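Braltico Opens Orders for Table-Setting Kit

Braltico has opened orders for Lundel, a kit that prepares two-arm robot workstations for table-setting and other light dining tasks. The company said the first units will ship in December to research laboratories, training centers and food service developers.

The kit contains 28 pieces of tableware and linen, a printed layout guide and a library of 139 task files. The files cover single actions, such as moving a fork to the side of a plate, as well as complete place settings. Braltico does not supply the robot arms. Buyers are expected to use equipment they already own, and the company lists the supported models in its order form.

Each task begins from a fixed starting layout. In the basic single-cover layout, a black plate is centered on a round placemat, with a folded cloth to its left.
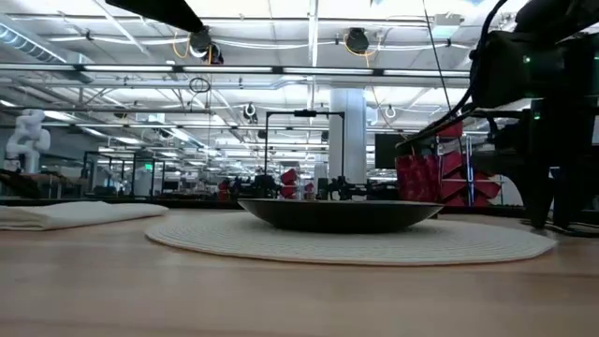

Terms and Availability

Lundel is offered under a one-year license, with replacement tableware sold separately. Roline, the distributor, will handle orders and returns. The first production run is limited to 500 kits, and each customer may reserve no more than 2 until that run has been filled.

Liyanage, a testing firm engaged by Braltico before the release, reviewed the layout guide and a portion of the task files. Its report found the instructions clear and the starting layouts easy to repeat between operators. The report also noted that thin metal pieces remain the most demanding items in the kit - forks in particular - and recommended that new users begin with the plate and cloth tasks. Braltico said it has changed the order of the guide in response.

Silverware is introduced in the second section of the guide, where it is placed on the right side of the setting. 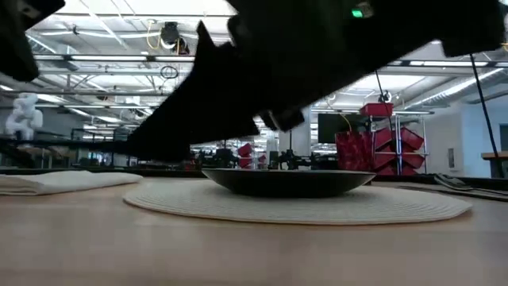
Can the kit be used with a single robot arm?

Part of it can. The first section of the guide and its task files are written for one arm, while the later sections require two arms that can reach the same area of the table.

Roline said customers who place a reservation will receive written confirmation and a shipping estimate. Requests for a printed copy of the Liyanage report may be included with the order.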